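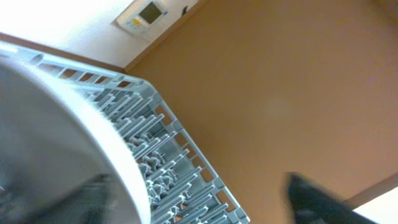

Dining Room Practice, Unit 5
Clearing, Sorting and Racking

Reading before class: the Unit 5 chapter in the course packet, and the rack chart posted in the Kudar kitchen.
Bring: apron, closed shoes, pen, your station sheet.

1. What this unit covers

Unit 4 ended with service. This unit starts when the guest is finished and ends when the rack is loaded and ready to go into the machine. Running the machine is Unit 6. Do not start it during this unit, even if your rack is full.

The work has three stages: clearing, sorting, racking. In a small dining room one person often does all of them. At Nghiêm Hall, where most of you will do your placement, two people clear and one person sorts and racks. Last November that kitchen handled 2,403 trays with that arrangement.

2. Terms

Clearing: taking used items off the guest's table.
Bussing: clearing plus wiping and resetting.
Sorting: separating food, dishes, flatware, cloth and trash.
Scraping: removing food from a dish before it is racked.
Peg rack: a rack with rows of upright prongs, used for plates and trays.
Open rack: a rack with a flat bottom and no prongs, used for bowls and odd shapes.
Flatware: forks, knives, spoons. We count chopsticks as flatware for sorting, although disposable ones go in the trash.

3. Clearing

Ask before you take a plate that still has food on it. An empty plate can be taken once everyone at the table is finished. Carry with the tray level and the heaviest item over your hand. Bowls with food in them are heavier than they look and they slide, so put them near the middle.

Do not stack plates on top of flatware. Do not put a napkin in a bowl. It saves a few seconds at the table and costs more at the sorting station.
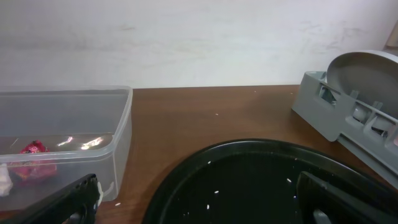
Wiping comes last at every table, after the dishes and anything else on it have been dealt with. Students tend to wipe the open part and go around whatever is still standing there. Lift things and wipe under them. Check for the small stuff too: one white crumb on the bare wood near the center and another close to the corner of the plastic container are easy to miss on a shiny top, and the next guest will find them. Look from a low angle, toward the light. Then look at the wall if the table stands against one. Gray smudges at that height are part of the station and go on the cleaning list.

Cloth and personal items are never put in with dishes. Use a clear container without its lid, so the person at the sorting station can see there is something in it. If you don't know what an item is, leave it in the container and ask.

4. Sorting

Set the tray down before you touch anything on it. Work in this order:

Trash and disposables first.
Loose food next, including whatever has fallen between the dishes.
Flatware into the soak pan, handles up.
Bowls, scraped, to the right.
Plates, scraped, to the left.
The tray itself last.

Left-handed students may reverse the two sides, but tell your partner.

Use the rubber scraper for plates and bowls. A fork will scratch plastic and glaze, and the scratches hold food. Wooden items do not go in the soak pan. 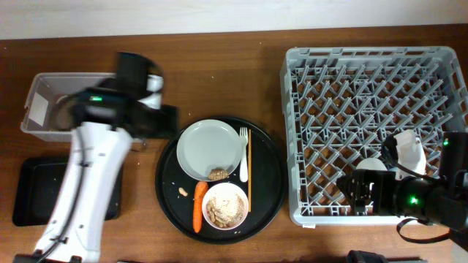

Sum-yee Choi
Dining Room Practice, Hestlow
Revised March 6, 2019

A mixed tray is the usual case, and it is what you will be tested on. Take a round black one with a gray plate, a bowl of pale food with peanuts in it, a white plastic fork, one thin chopstick and a carrot. The fork and the chopstick come off first. The carrot and the lone peanut near the rim are loose food. Then the bowl is emptied and scraped. The plate looks clean, but it gets scraped anyway, and you check the rim where other food has been touching it. Dark trays show crumbs well, so there is no reason to rack one with crumbs still on it.

If you find a single chopstick, look for the other one before you move the tray. It may be under a napkin or on the floor.

5. Racking

Put the rack down flat with one long side toward you. Check that no prongs are broken or bent. A broken rack goes to the shelf marked Repair, and you write its number on the sheet.

Plates stand upright between the prongs, all facing the same way, one to a slot. If a plate leans on its neighbor, move it over. Water has to reach both faces.

Bowls go face down in an open rack. If only a peg rack is free, tilt them against the prongs with the open side toward the spray. Deep bowls take more than one row. Leave the space.

Nothing should stick out past the rim. The openings along the side of the rack are for drainage and for your fingers. Don't push flatware through them.

For the Ketix machine, load the rack from the back row forward. The door on the Ketix is low, and a large plate in the front row can catch on it.

6. Common faults from last term

Scraping over the rack instead of over the bin.
Mixing bowls and plates in the same row.
Racking a tray with a label still stuck to it.
Carrying a full rack alone. Get a second person.
Wiping the table before it is cleared, then having to do it again.

7. Practical check

The practical is worth 50 points. You will clear, sort and rack one mixed tray and wipe the table. You may keep the term list with you. Points are taken off for food left on dishes, for plates touching, and for crumbs on the table. Speed is not graded in this unit.

8. Written work

Write 400 words on one meal period you observed at your placement. Describe how the trays came back, who sorted them, and one thing you would move or change at the station. A sketch of the station is welcome and does not count toward the length. Hand it in at the Kudar kitchen before the practical. Late papers go in the box by the office door.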